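May, 6:40 a.m.

Third morning of the kitchen drain problem. Poured 8 cups of water down the left basin and timed it: 79 seconds to clear. The right basin took 19. Both feed the same trap, so the restriction has to sit in the short horizontal arm between the left tailpiece and the tee. I had blamed the main line and was ready to rent the long auger. No need for it now.

Took the arm off after breakfast. Two slip nuts, one plastic and one metal, the metal one seized. Penetrating oil, ten minutes, then the big pliers with a rag over the jaws. The inside of the pipe was coated with gray grease down to an opening the width of a pencil. Scraped it with a dowel and flushed it in the laundry sink. The washer on the tee side had gone flat and hard. I replaced it with the last one from the Tarar assortment pack, which fits but is a little thick, so the nut takes fewer turns than I would like.

Ran both basins full and released them together. One drop at the metal nut after four minutes. A quarter turn more and it stopped. Left a dry paper towel under the joint.

Noon. Towel still dry. Left basin now clears in 22 seconds, close enough to the other side.

Seraina Haslinger called from next door about the water bill. Hers came to 422 this quarter and she wants to know if mine jumped too. It did not. I told her to shut everything off and read the meter twice, an hour apart, before she calls the utility. If the dial moves, I would check the toilet flapper first — a few drops of food coloring in the tank will show it. She has the older Cumier valve, and those parts are hard to find.
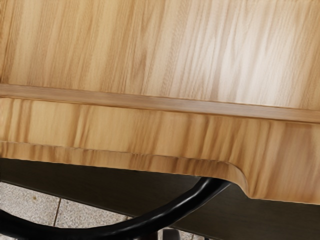
Spent the afternoon putting the cabinet back in order. Threw out two cans of dried-up cleanser and a sponge holder with no suction left. Moved the dish soap to the front and the spare trap parts to a box marked DRAIN. Need to buy washers, 1-1/2 inch, both flat and beveled, and a second metal nut to replace the plastic one.

9:15 p.m. Towel dry. Seraina's meter moved in the hour with everything off. She is putting dye in the tank before bed and will look at the bowl in the morning. I said I would bring the small wrench over at eight.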